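Home | Stories | Archive | Submit | About

Settlement

09/03/2025

The clause on household goods ran to 43 lines. It covered the car, the piano, the freezer and its contents, and a schedule of kitchen items divided by room of origin. It did not mention the game.

The omission was found on a Sunday, when I was working through the schedule with a pencil. My sister and I had agreed in February that anything not listed would be settled by the method our mother used, and the method was the game. So the game would have to be used to settle the game. I wrote this down and sent it to her. She replied that it was acceptable.

The equipment is simple. There is one dish with a blue rim, one with a red rim, a metal tray and a cube. Blue was mine. Red was hers. The tray belonged to the house. A question was put, the cube was placed in the tray, and each party stated a case in no more than three sentences. Our mother then moved the cube to blue or to red, or left it where it was, in which case the house kept the thing in dispute and neither of us could raise it again for a year.

We called the whole arrangement Arurer. Neither of us knows where the word came from. My sister believes it was the name of a department store. I believe it was a misprint on a box.

The positions were fixed with tape. This was introduced after an argument over the last window seat on the Nino ferry, when I claimed that the red dish had been placed closer to our mother's hand and that distance had influenced the ruling. She did not dispute it. She got the tape out of the drawer, stuck it to the table, and the layout was not altered again.
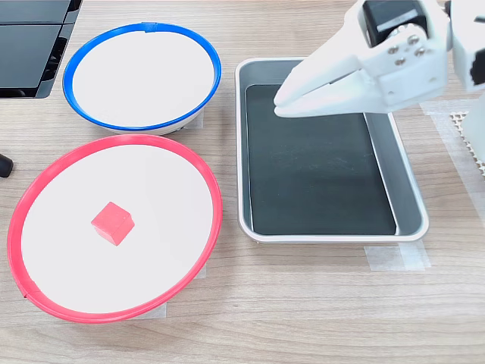

The layout, with the cube on red.

I set it out on the table in my own kitchen, which has a similar grain to hers but is lower. The tape took longer than the rest. I worked from memory for the dishes and from the old rent book for the tray, where she had noted the distance from the table edge in inches, under the heading Srivastava. That was the landlord's company. She kept all fixed quantities under that heading.

My sister arrived at 2 and inspected the layout without taking off her coat. She moved nothing. She asked who would make the ruling. I said the rules did not require a person, only a ruling, and that we could each write one down and compare. If they matched, the ruling stood. If they did not, the cube went to the tray and the house kept the game, although the house had been sold.

She asked what the house keeping it would mean in practice. I said it would go in the box for the Zellia people, who were clearing the garage, and that they would dispose of it under their contract. Their quote was 97 dollars for mixed items. She said that seemed high.

We stated our cases. Hers was one sentence. She said she had children who argued. Mine was three, the permitted maximum, and dealt with the fact that I had kept up the records, replaced the tape when it dried out, and never once appealed. She pointed out that there was no appeal procedure. I said that was a fourth sentence, and hers.

We wrote our rulings on the backs of two pages from the schedule and turned them over together. Both said red.

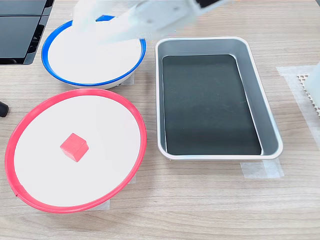 My sister wanted to know why I had ruled against myself. I told her the records would show that I had won the large majority of disputes between the ages of six and eleven, and that a correction was due. She said she had always thought it was the other way. We went over the layout again, more slowly. The cube was on red, a little crooked, with the blue dish empty behind it and nothing in the tray but its dark liner, scuffed in places. She said the liner was from the second tray. I said there had only been one tray. We disagreed on this for some time.

The rent book was consulted. It gave the distance from the table edge and no other information.

She packed the dishes in newspaper, blue inside red, and put the cube in her coat pocket. The tape was left on the table. I entered the ruling at the bottom of the schedule as line 44, and she initialed it. The matter of the tray, whether first or second, was carried over to a later date, to be decided at her house by the usual method. I have begun drafting my three sentences. The first concerns the liner.

Shares: 12 | Comments: 3

Contact | Copyright 2025 | Back to top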